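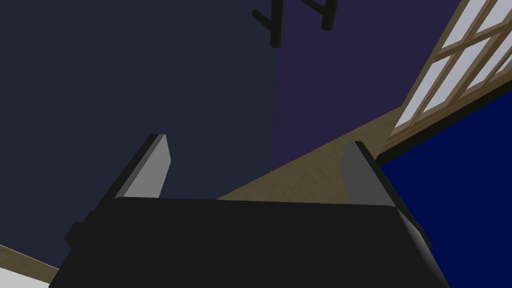 Negussie objected at the first June meeting that the robot would get the easy rooms and the people would get whatever was left. We took the remark seriously, and much of this section is our attempt to answer it with what we learned at Moltby.

### 4.2 What the simulator changed for the room crews

Moltby prepares furnished rooms for short stays. Before the trial, a crew member went into each room with a paper list, put things back in place, and wrote down anything missing. With the Stimier system, a two-armed robot is meant to take over part of the reaching and placing, and every task is first tried in simulated rooms. We ran 3000 trials this way before any crew member was asked to change a shift. Of these, 2653 ended with the task marked complete.

Those totals pleased us, but the part we enjoyed most was seeing who ended up using the simulator! We had planned it as a tool for the engineers. Within a few weeks the crews were asking to sit in on the replays, and they were very good at it. They know which things get bumped and which corners are a pain to reach, and they could say so while a task was still cheap to change. Of the written notes that led to a change in the task settings, 78 came from crew members, and many were a single line long ("come at it from the other side," "leave room for the door").

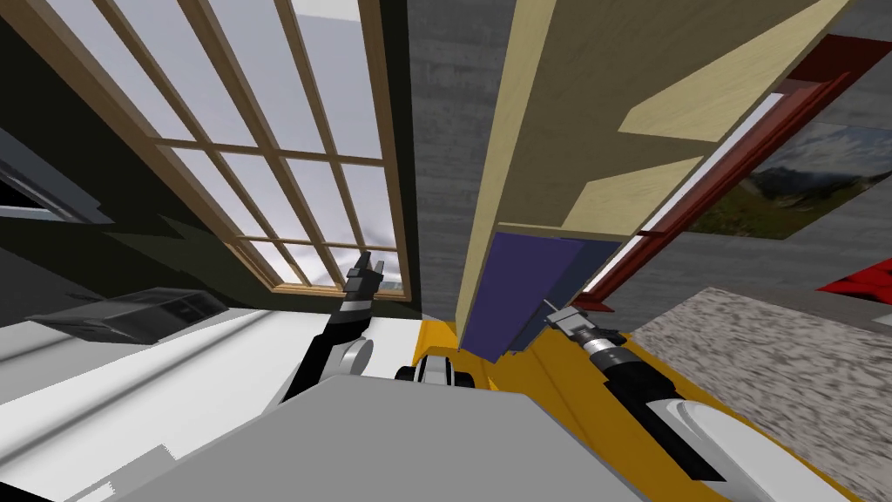

**Figure 3.** Simulated room used in the Clokeck task set, with both arms raised. A window is at upper left and a speckled gray countertop at right.

The job itself shifted as well. Crews now spend part of the week reviewing failed trials, and Moltby pays that time at the same rate as room work. Several people told us they liked the change of pace, and two asked to do it full time. Others missed moving around and went back to regular rounds, which the schedule allows.

On the question of easy rooms, the record is mixed. In the 900 trials set in crowded rooms, crew members stepped in far more often, so the hard cases do still land with people. We think the fairest response is to count those cases when workloads are set, and Moltby has started doing so.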